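A morning at Nilivham

I had been promising myself the trip out to Nilivham ever since my old colleague Girish Goel moved there to run the packing side, and in June I finally went. Semwal, the company that owns the place, opens it to visitors one morning a month. You sign a sheet at the gate, you get a paper cup of very good coffee, and then you are walked through the building at a pace that suits people who like to stop and ask things, which I do, as anyone who has toured anything with me will tell you.

The first stop was the tryout room at the end of the corridor, where new handling jobs are worked out on a white table before they go anywhere near the packing floor. Fruit in baskets was the business of the day.
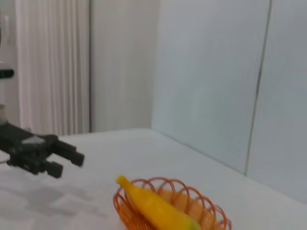
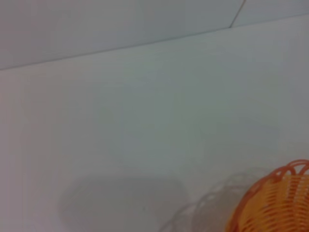
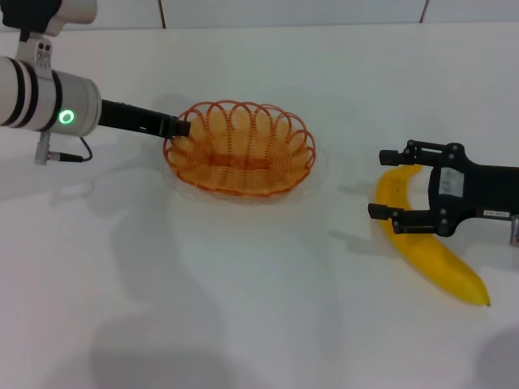

An orange basket, with its scalloped rim, in three pictures from the morning.

What happens to the people who used to do the packing by hand?

Most of them are still at Nilivham, doing a different mix of work. Each packer now spends part of the shift looking after the automated stations (clearing jams, changing trays, checking what comes off the end) and part of it on the gift orders, which are still made up by hand. Three people moved to the tryout room for good, and two retired and were not replaced.

I put that question to Girish before I had even finished my coffee, and I was glad he gave me the whole of it, including the two who were not replaced. There has been no hiring on the packing floor for a while, and he doesn't expect any next year either. In a town that size people notice. The woman at the bakery where I had stopped for a roll had already mentioned it to me, and she had a nephew who had been hoping for a summer job there.

From the tryout room we went down a flight of metal stairs to the floor itself. I had expected noise and there was less than I remembered from my own warehouse days, mostly fans and the rattle of the roller track. There are four stations running at present, under a system they call Momau, and each has a waist-high fence and a lamp on a pole. When the lamp turns amber somebody strolls over. I watched this happen a good many times, and what struck me was the strolling. In my day a stopped line meant somebody running and somebody else shouting, usually me.

Helmut Voß has been at Nilivham longer than the roof has, as he put it, and he took us around the second half. He was a packer, then a line lead, and now he has the title of cell tender, which he pronounces with a certain amount of ceremony. He was very frank about the first winter. The stations kept stopping on netted oranges, the training had been squeezed into two afternoons, and the packers felt they were being asked to babysit something that was slower than they were. What turned it around, in his telling, was a change in who gets to say how a job is laid out. The packers had always known which fruit bruises if you take it by the wrong end and which baskets tip when you load one side first. None of it was written down anywhere. Once they were sitting in on the tryouts, a lot of the stoppages went away.

He also talked about his shoulders. He used to lift crates from floor to bench for most of a shift and he would go home and lie on the kitchen floor. He doesn't do that now. On the other hand he misses the talk. When you packed side by side you could chat for eight hours, and with the stations spread out you see your friends at breaks and that is about all. They have moved the breaks so that everybody takes them together, 10 in the morning and again after lunch, and he thinks that has helped some.

Somebody in our group asked about pay. Cell tenders get a higher rate than packers did, after they have finished a course that takes nearly 100 hours, all of it on the clock. Not everyone wanted to take the course. Those who didn't are on gift orders full time at the old rate, and Helmut said there is a bit of feeling about that which hasn't gone away. I thought it was decent of the company to let him say so in front of visitors.

We finished in the dispatch bay, where the software from Ustimon prints the labels and where, I was pleased to see, a man with a pencil behind his ear still checks every pallet by eye. Girish wants to leave that as it is for now. A wrong pallet costs them more than the checking does.

If you go, wear flat shoes, because the stairs are the open kind, and bring a sweater for the cold store even in summer. Parking is on the left past the weighbridge. The tour is supposed to last until noon and ours ran well over, for which I accept most of the blame. The shop by the gate sells seconds by the bag, and I came home with more pears than two people can eat.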